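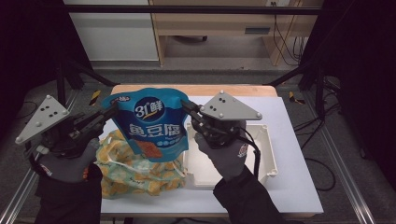 Re-closing snack bags: clips, folding, or decanting?

oiling_yen
Posted 2 August 2021

Hello everyone, long-time reader, first real post, so please be gentle with me! I am hoping to settle something that has been rumbling along in my kitchen since February, when my sister moved in with her two boys and our snack cupboard doubled overnight. I have always been a folder. You squeeze the air out, fold the top over a few times, and tuck the whole thing in behind something heavy. My sister pours everything into jars the minute she gets home from the store. The trouble with folding is the stand-up pouch, like the blue one with the white rim up top, hanging by its two corners. The flat bottom that lets those stand on a shelf is the very thing that makes them spring back open on me, and by the next day the crackers taste like the cupboard. So what do you all do? I would love to hear it, even if it's a bit fussy.

babak_a
Clips, all the way. I have 13 of the Kunon ones in a drawer and they have outlasted a toaster and a marriage (we're good friends now, she kept the toaster box for some reason). The trick with stand-up pouches is to lay them down flat first and push the air toward the opening with the side of your hand, then one fold, then the clip. If you do it standing up you just trap a big pillow of air in there.

Drahomira G.
I'm with your sister, I'm afraid! Jars. You can see what you have, the kids can see what you have (all right, that part has its drawbacks), and you never find a bag with four sad pretzels in it. I use the tall Trendau ones with the rubber ring. Wash the ring separately and let it dry overnight or it starts to smell.

babak_a
But then you lose the date and the ingredients, Drahomira. My nephew can't have sesame, and I want the label right there when he comes over.

Drahomira G.
I cut that panel off the bag and tape it to the back of the jar. It takes less time than hunting for a clip – and I say that as someone who used to own plenty of clips.

hernan_yup
I have to disagree with both of you, very fondly. Jars take up room even when they are nearly empty, and our kitchen is the size of a closet. We do what my grandmother did, which is fold the two top corners in to make a point, then roll the point down and tuck it under itself. It needs a tall bag, so it won't help once you've torn the top halfway down. It holds perfectly well for a few days, and in our house nothing lasts longer than that anyway.

oiling_yen
Oh, I like the corner idea! I tried it tonight on a bag of rice crackers and it held right through dinner. I'm still going to pick up some clips for the nuts, as they sit around so much longer. Babak, do the Kunon ones come in a wider size?

babak_a
They do, the wide ones fit the big family bags. Get the ones with the ridge on the inside.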